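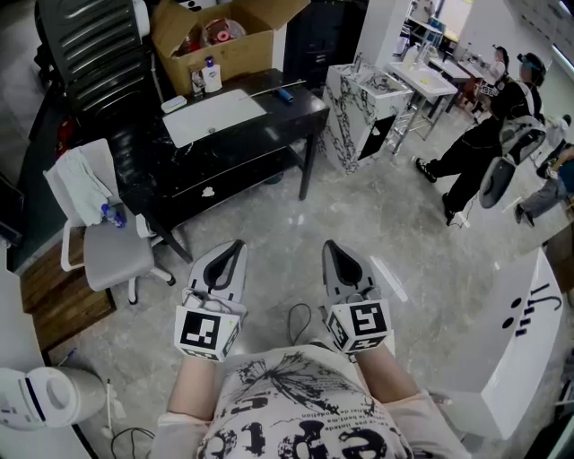
Guides > Home office > Clearing a desk and the floor round it

Search guides Enter a word or product Go

How to clear a desk and the floor round it

A desk fills up fastest when the room does more than one job. Allow 19 minutes for a desk with one shelf underneath, and a bit longer if there is a box still waiting to be unpacked.

What you need

A damp sponge, a dry cloth, a few cable ties and a tray. We use the Hustel shallow tray, but a baking tray will do.

Step 1. Empty the chair

Take off anything draped over the back and anything left on the seat. In the room shown, that means a white cloth and a small water bottle with a blue cap. Wheel the chair away from the desk.

Step 2. Lift the large flat things first

Boards and big sheets hide the surface and give small items something to collect on. Move any rod or ruler lying across the top, then stand the board against a wall.

Step 3. Sort what is left

Pump bottles and small containers go on the tray. Loose bits go in a drawer. Check the lower shelf too, right up to the front edge.

Step 4. Deal with the open box

If the thing inside is still in its plastic, decide now whether you are keeping it. Returns to Bukstead need the original wrapping, so don't tear it. Flatten the box once it is empty.

Step 5. Pick up the cables

Unplug at the wall before you move anything. Coil each cable loosely, in loops no smaller than 10 cm across, and fasten with a tie. Cords that have to stay out should run along the wall.

Step 6. Wipe down

Wring the sponge out well. Marble-patterned tops show smears, dark ones most of all, so go over them with the dry cloth straight afterwards. Do the floor last, working towards the door.

Put the board back only if you use it every day.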